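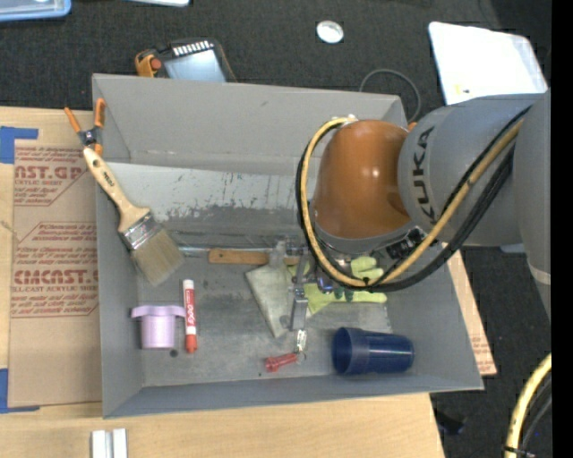

Reviewers of an earlier version of this work asked whether a bin of mixed household and workshop items is a fair test of grasp selection, given that most published results use sets of boxes and bottles. Their point was that a success rate on mixed items says little unless the reader knows which items were left behind, and when. We agree with this, and the section has been rewritten so that results are given by item type as well as overall.

Figure 3. Work cell used for the bin trials, with the KUKA arm reaching into the grey bin. Items in the bin include a wide paintbrush, a marker, a work glove, a piece of cloth and a dark blue plastic cup.

4.2 Clearing mixed bins

The aim of this experiment was to find out whether re-ranking grasps after each failed attempt helps when the bin holds both stiff and soft items. We compared two methods. The first, which we call Menard, scores all candidate grasps once per depth image and takes the best. The second, Sesero, starts from the same scores but lowers the score of any grasp that is close to one that has just failed. The two share the same network, trained on the Katolmont set, and no further training was done on the items used here.

Each method was given 800 grasp attempts. The bin was filled by tipping the items in from a tray and was not tidied by hand, so long items were allowed to rest against the walls. Items were drawn from a fixed pool, and the same draws were used for both methods. A run ended when the bin was empty or when five attempts in a row had failed. An attempt was counted as a success if the item was lifted clear of the rim and held until the arm reached the drop point. Lifting two items at once was counted as a failure, even where both were held. This is stricter than the rule used in the Bhatt protocol, and our figures should not be set side by side with results reported under it.

Sesero succeeded in 700 of its 800 attempts (87.5 per cent). Menard succeeded in 563 (70.4 per cent). The gap was small at the start of a run, when most of the items could be reached from above, and grew as the bin emptied. Late in a run Menard often went back to the same grasp several times, as a failed attempt that does not move the item leaves the depth image almost unchanged. Of its 237 failures, 142 were repeats of this kind.

Stiff items with a clear long axis, such as handles and markers, gave little trouble to either method unless they lay tight against a wall. Cloth and gloves were harder. A flat piece of cloth gives very little height in the depth image, and the fingers tended to close above it. Re-ranking helped here mainly by moving the next attempt towards a fold or a corner. Cups were lifted well by the rim but poorly by the side - the fingers slid on the curved wall and pushed the cup further along the bin.

Clear and shiny items remain a weak point. Depth readings on them were patchy under both methods, and re-ranking cannot help where no good candidate has been put forward in the first place. We tried lowering the threshold for candidates on such items, but this brought in many false grasps on scuffed parts of the bin floor and we went back to the original value. The effect of the threshold is taken up again in Section 5.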